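El Museo del Juguete Maldonado abre al público su taller de catalogación

Redacción, 2020-10-11

El Museo del Juguete Maldonado ha presentado la primera fase de la revisión de su colección de automóviles en miniatura, integrada por 1179 piezas procedentes de donaciones particulares y de la antigua juguetería Berkel. El proyecto, denominado Carport, permitirá renovar el inventario de la sala de vehículos y preparar una exposición que se inaugurará en December, según el calendario interno del centro – diciembre, en la programación en español que se repartirá en taquilla.

Hasta la fecha se han revisado 218 modelos, entre ellos turismos, furgonetas y vehículos de reparto. Otros 227 se encuentran en proceso de limpieza y medición. Cada pieza recibe un número de registro y una ficha en la que constan su color, sus dimensiones, el estado de la pintura y las faltas apreciables en ruedas y ventanillas.

La directora del museo, Pilar Garrido, destacó durante la presentación que muchas de las fichas anteriores se limitaban a indicar el color del juguete. «Con esos datos era imposible distinguir dos coches parecidos, y la colección tiene bastantes», señaló.

Los trabajos se realizan en una mesa cubierta con papel marrón y dividida en cuadrículas mediante cinta azul de pintor. El sistema fue propuesto por la conservadora Anneli Tuominen, responsable de la revisión, con el fin de mantener una disposición uniforme durante el examen de los modelos.
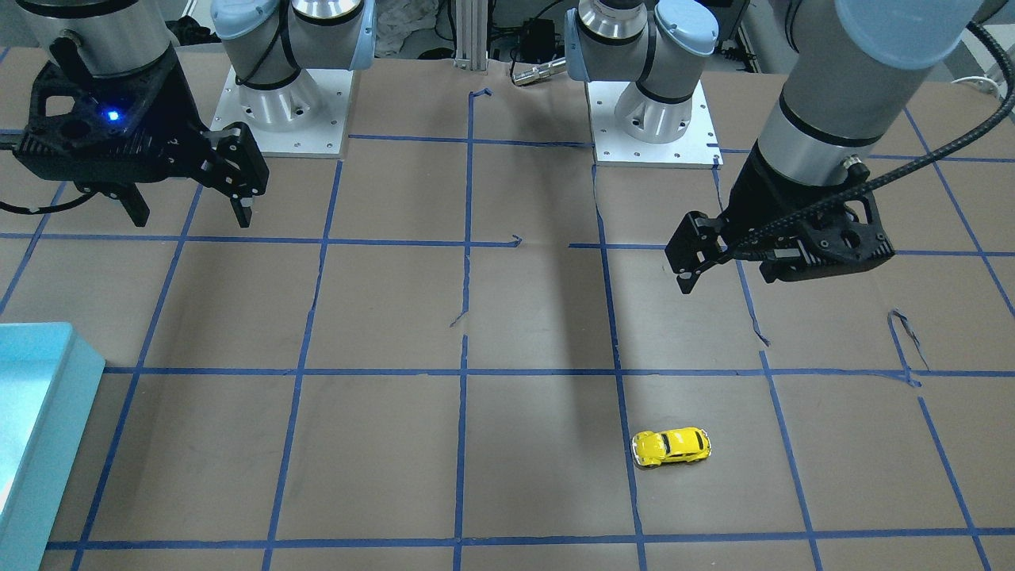 La segunda fase se dedicará a los juguetes de mayor tamaño y a las cajas originales, que se conservan en un almacén separado. El museo ha habilitado además un servicio de consulta para coleccionistas e investigadores, previa solicitud por escrito. Las visitas al taller serán gratuitas y se organizarán en grupos reducidos – con inscripción en la recepción del centro – hasta completar el aforo.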